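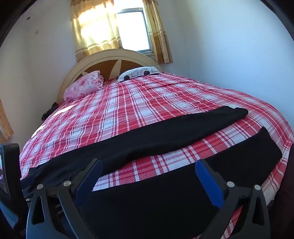
Unit 4: Can a machine fold the laundry yet?

Course handout, Robots and Everyday Work
Nesgate evening program, October term
Instructor: Nana Aidoo. Lab help: Fiifi Amegashie and Divya Shetty

Short answer: sometimes, slowly, and I find it thrilling that I can even write "sometimes." When I first taught this unit the answer was a flat no. Bring your reading notes on Unit 3 (grasping rigid objects), as we will lean on them hard tonight.

4.1 Why cloth is so hard

A mug has one shape. You find the handle, you plan a grip, and the mug is still a mug when you lift it. A pair of pants has more shapes than anyone could list. Fold one leg over and the outline changes completely, and pinching a layer in the wrong spot can bring the bedsheet up with it.

Look at black clothing on a plaid sheet and think about what the machine has to work out. Against the checks, the black stands out nicely. Black on black is another story: where one layer crosses another there is hardly any edge to find. Shadows and wrinkles disappear too. Add a sunny window and the camera has to cope with very bright and very dark areas at the same time.

Then there is the bed itself. It gives when you push on it. A fingertip that comes down a little too low on a hard table stops with a knock, and the software can notice that. On a mattress it just sinks in — and may never register that anything went wrong.

4.2 The steps in one fold

1. Find the garment and decide what it is.
2. Choose a point to grab, usually a corner, cuff or waistband.
3. Close on one layer, or on purpose on two.
4. Lift enough to clear the surface without dragging everything along.
5. Carry the cloth over and lay it down.
6. Check the result and decide whether to try again.

Step 3 is where most of our class attempts fall apart. Step 6 is the one students forget to write, and it's my favorite! A machine that can tell it made a mess is worth a lot more than one that makes a neat fold and then freezes.

4.3 Some numbers from our own bench

Last term's group ran 864 fold attempts on pants and leggings with the Dresten arm. Of these, 602 ended with a fold we accepted. On a flat table with light-colored cloth the results were lovely. On the soft surface we made 80 attempts, all with dark cloth, and the failures piled up fast. Korkor Sulemana's write-up is in the course folder, and her section on double-layer grabs is terrific.

4.4 Where that leaves the chore

A person making a bedroom tidy does a dozen small things without planning them: moves a pillow, smooths the sheet, picks up the clothes. We can do several of these one at a time. Stringing them together in a room the machine has never met is the open problem, and a very good one to be working on.

For next time

Read Buschmann, chapter 6, up to the part on fingertip pads. Fold one pair of pants at home, slowly, and write down every point where your hands touched the cloth. Do it on a table first, then on a bed.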